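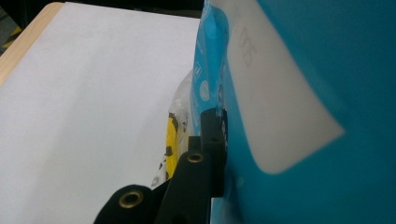

4. What we learned at the Vistmont open day

I'll admit I was nervous about letting visitors loose on the hand-held gripper. Our own team had got very used to it over October, and we'd stopped noticing the habits we'd picked up. So on November 12, 2020 we opened the Kostadstead lab to anyone who fancied a go, and roughly 40 people took us up on it! Each had 20 minutes at the table, with soft packaged goods only, and Bergþóra Ingvarsson looked after the bookings.

Nearly everyone went straight for the middle of a bag. I did the same in my first week (and so did Bergþóra, though she denies it). Thin, creased film is hard to judge, and in Figure 1 the finger block is right up against some, with the printed package showing through behind.

Figure 1. Gripper and translucent white bag, open day.

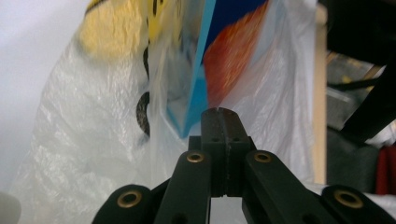 4.1 Working among crowded packages

The second task was the one people talked about over coffee. We asked them to pick out a single package from a tight group, which sounds easy until you try it with a big, slippery neighbour leaning in. Figure 2 gives a fair idea of how little room there is: blue packaging on one side, a clear wrapper on the other and the fingers in between.

Figure 2. Fingers pressed against a blue printed strip. 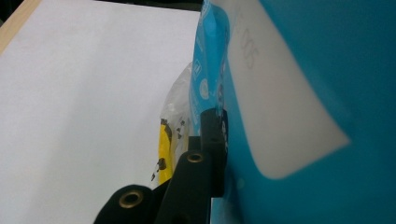 4.2 Changes to the protocol

We've since added a practice round of 50 seconds before each session, and visitors now choose for themselves which side of the table to stand on. I'd also like a smaller tool for smaller hands, but that will have to wait for the next build.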